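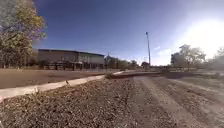 Gravel and dry ground under a low sun.

Flavholm Rural Fire Cover Project: progress report to the Dredska Fund

Reporting period: second quarter, to the end of March

1. Station works
The drainage at Brorkivach station is complete and the new appliance bay floor has been laid. Fitting of the bay doors is three weeks behind programme. Stergiou, the main contractor, has given a revised completion date in the next quarter and has accepted the cost of the delay.

2. Crewing
Eight on-call firefighters have been appointed. Four have passed the breathing apparatus course and two are waiting for a medical review. Daytime cover remains below the agreed level between 09:00 and 15:00, and calls in those hours are still passed to Flavholm.

3. Call handling
The mobilising software was updated in both stations. Turnout times are now logged from the alert signal, so figures from the first quarter cannot be compared directly with these.

4. Spending
Spending on equipment is within budget. The training line is overspent owing to travel to the regional centre. We ask the Fund to approve a transfer from the unspent vehicle hire line.

5. Next quarter
Door fitting, handover of the bay, and a second round of daytime recruitment.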